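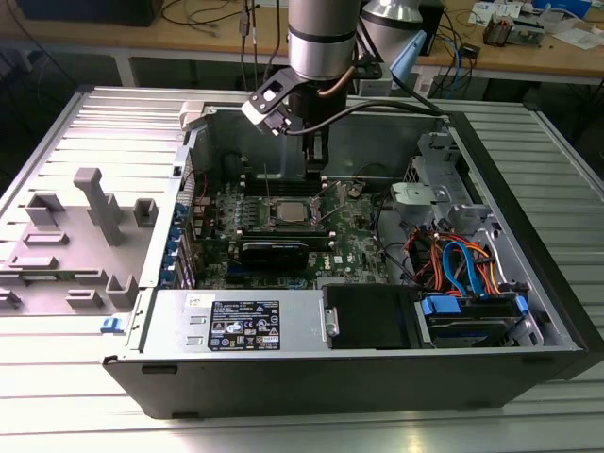 A gripper above the open computer case, over the dark memory slots.

I have been trying to keep a Sabbath since January, and I am bad at it.

I grew up in a church where Sunday meant no mowing, no shopping, and a nap you did not get to vote on. My dad slept in the recliner with his tie still on. My mother sat on the porch with the Psalms open on her lap and, as far as I could tell, read the same page all afternoon. I thought it was the most boring day ever invented and I couldn't wait to be a grown-up who could do laundry whenever she pleased. Well, I got my wish! I now do laundry on every day the Lord made.

What changed was a small thing. Our adult class was going through Exodus, and we got to chapter 16, the manna. I'd heard that story a hundred times and always pictured the flakes on the ground and the grumbling (I relate to the grumbling). But Woo-jin Choo, who teaches the class and is never in a hurry, stopped on the part where people go out on the seventh day to gather anyway. They've been told there won't be any. They've got a double portion sitting at home in a jar. And out they go with their baskets.

"Why did they go?" he asked, and then he just let us sit there. You could hear the coffee maker.

I drove home and thought about my phone, which I had checked in the parking lot, and again at the red light by the Hindberg bakery. There were 2,637 unread emails on it. I hadn't been meaning to answer any of them. I was out in the field with my basket.

So I decided I'd start at sundown the night before, the old way, and go until supper the next day. I made rules. I love rules. No email, no bills, no errands, no cleaning beyond what would keep us from attracting ants. I bought a good candle. I made a big pot of lentil soup ahead of time and felt extremely holy about it.

The first one was awful. By ten in the morning I had the jitters. I reorganized the spice drawer and told myself it was a hobby. My husband found me alphabetizing and asked, very gently, where turmeric fell under the Law of Moses. We had a small fight about it, which I'm fairly sure also counts as work.

The second one was no better. On the third I fell asleep on the couch at two in the afternoon with the dog on my feet, and woke up at five with a crease down my face, and I cried a little. I can't tell you exactly why. I think I was tired in a way I'd been calling busy.

I've read more on the subject since then than I probably needed to. There's a skinny paperback by a writer named Michailidis that I got off the church swap shelf, 171 pages, with somebody else's underlining in green pen. It keeps coming back to Deuteronomy 5, where the reason given for the Sabbath is different from the one in Exodus 20. In Exodus you rest because God rested. In Deuteronomy you rest because you used to be slaves in Egypt, and slaves don't get a day off. I had never noticed there were two reasons! I've been a Christian for more than 30 years and I had to borrow a stranger's green pen to see it.

I asked Woo-jin about that and he said his grandmother kept a fruit stand and closed it every Sunday, even in peach season, when peaches won't wait. She lost some peaches. He didn't say anything else about it and went off to find more chairs.

I think about those peaches a lot. I don't have a fruit stand, but I do have a job where people expect an answer, and a sister who calls with emergencies that are not emergencies, and a side business sewing baptism gowns that I let get bigger than I meant to. Some of that has had to spoil a bit. One customer was put out with me for not writing back until the next evening. I apologized, and then wondered if I should have.

And I know there are people who can't do this at all, nurses and new moms and anybody working two jobs. Jesus said the Sabbath was made for man and not man for the Sabbath, and I try to remember that when I feel the urge to grade other people's weekends. A friend of mine takes hers in pieces, an hour in the car by the reservoir before her shift. She says she mostly looks at the ducks.

Last week I broke three of my own rules before lunch. The soup burned, too. We had toast, and my husband read Psalm 92 out loud with his mouth full, and the dog got the crusts. I'm going to try again this week. There's already a chicken in the fridge.

73 shares | 4 comments

Comments

Porchlight_Ruth
The spice drawer!! I cleaned out my whole linen closet on my first "day of rest." Thank you for this.

dave in the choir
Never caught the Deuteronomy 5 thing either. Went and looked it up and read it to my wife at breakfast.

Niva
I'm a night nurse, so thank you for that paragraph. My Sabbath is usually a morning with the blinds shut.

MarthaNotMary
What was the soup recipe before it burned?

More to read
Praying When You Have Run Out of Words
What My Garden Taught Me About Waiting
Promix and Prayer: Starting Seeds with the Kindergarten Class
Reading Ruth with My Mother-in-Law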